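4. Open-day demonstration

4.1 Setting and audience

The demonstration took place on a Sunday in July, during the open day of the Dalora building. Our group had one bay on the ground floor, between the machine shop and the stairs. We showed a simulated version of the sorting task from Section 3 on a wall screen and let visitors choose what the robot should do next. Running the task in simulation meant that we could reset the table in a few seconds and that children could stand next to the operator's desk.

Tia Staniforth ran the desk in the morning and Yannick Collet took over at 1 p.m. Monique Langlois stayed on the visitors' side of the desk all day and wrote down what people said and asked. She did not explain the system unless a visitor spoke to her first. We wanted the notes to show what people made of the screen without help.

We planned for 100 trials and stopped when we reached that number, shortly before closing. A trial began when a visitor gave an instruction and ended when the object was released or when the operator stopped the run. Visitors could take as many turns as they liked, so the trials are not independent of each other, and we do not treat them as such in Section 5.

4.2 Task and views

The task was the same as in the laboratory study. Small objects lie on a wooden tabletop next to a divided green bin, and each compartment of the bin carries a letter on its rim. The visitor names an object and a letter. The operator types the instruction in a fixed form, for example "black cylinder to X," and the policy runs without further input.

Visitors saw two views side by side. The left half of the screen showed the whole workspace from a fixed point across the table. The right half showed the view from above the gripper, with both fingers in sight (Figure 4). In the laboratory study only the second view was recorded. The fixed view was added for the open day after Colette Pons tried the setup on colleagues from the Pfeiffer wing, several of whom could not tell which way the arm was facing.

Objects and bin were placed at random at the start of each round, within the limits given in Section 3.2. A round was not reset between trials. Objects already in the bin stayed there, and the next visitor worked with what was left on the table.

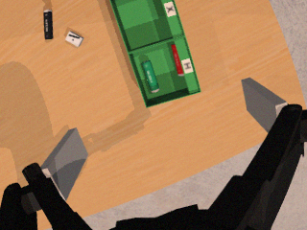
Figure 4. Gripper view during a round. Two cylinders, one teal-green and one red, are in compartment H. Compartment X is labeled on the same rim. A black cylinder and a small white block are on the table to the left of the bin, and the gripper is open.

4.3 What visitors asked

Langlois's notes were sorted by Fongchan Inthanon, who had not been in the bay. He grouped the questions by topic and went back to Langlois where the wording was unclear.

The most common question was whether the robot "knew" the letters or had been told where each compartment was. Many visitors tested this themselves by asking for the same object and letter again after a reset, when the bin had been turned. We had not planned for this, but it was a fair test of the policy and we allowed it.

The second topic was the choice of letters. Visitors expected A and B, and two people assumed that X marked a compartment for rejects. One visitor would not send anything there for that reason. In later events we would avoid X, or draw the letters again for each round and say so on a sign.

A third group of questions was about the fingers. From the gripper view the fingers look large compared with the objects, and several people thought that they would not fit between the walls of a compartment. The fixed view answered this for most of them once the arm began to move. A retired fitter from Warnov asked how hard the fingers closed and whether the force was the same for every object. It is the same in the current version.

4.4 Changes made during the day

We changed the setup once. In the first 10 trials the operator read the instruction aloud only after typing it, and visitors often corrected it when the arm was already moving. Staniforth then began to read it back first and wait for a yes. The order stayed that way until closing. Those first trials are kept in the data and marked in the Plutevov log, and the results in Section 5 are given both with and without them.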